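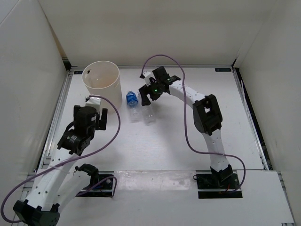 Cómo se construye un brazo robot en un taller compartido

Un brazo robot se parece un poco al tuyo. Tiene hombro, codo y muñeca, y en lugar de mano lleva una pinza. En cada articulación hay un motor pequeño que gira cuando recibe una orden. Entre motor y motor van piezas rígidas que hacen de huesos.

En el taller Plovthorpe, Annatjie Baloyi y Fasil Alemneh montaron 2 brazos iguales, uno enfrente del otro. Empezaron en junio. Primero atornillaron las bases, porque un brazo que baila no acierta nunca. Luego pusieron los motores, desde el hombro hasta la pinza, y al final los cables. Los cables tienen que quedar flojos -- si van tirantes, se sueltan cuando el brazo se estira.

Después hubo que practicar. El ejercicio parece fácil: coger botellas de plástico y echarlas en un cubo blanco. Para ti es un momento. Para el robot son muchos pasos: acercarse, abrir la pinza, cerrarla, levantar y soltar en el sitio justo.
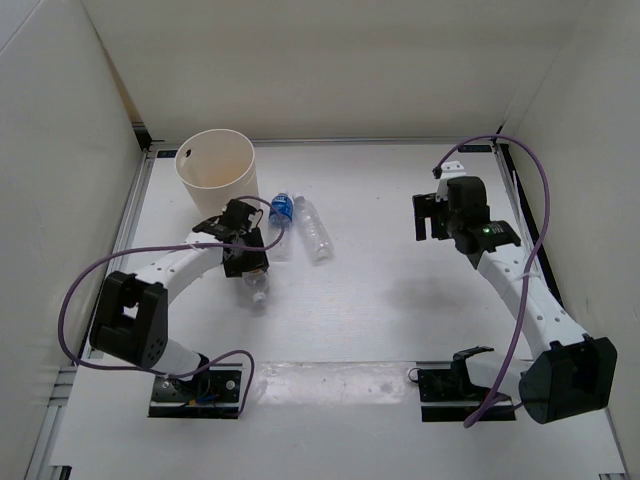 Una botella tumbada no se coge igual que una de pie. La pinza tiene que girar y bajar más, y si aprieta demasiado, el plástico se hunde. Por eso Fasil apunta cada intento en un cuaderno. Ya lleva 1,184.

Si quieres probar en casa, haz una pinza con dos palitos de helado y una goma. Intenta levantar una botella vacía, primero de pie y luego tumbada.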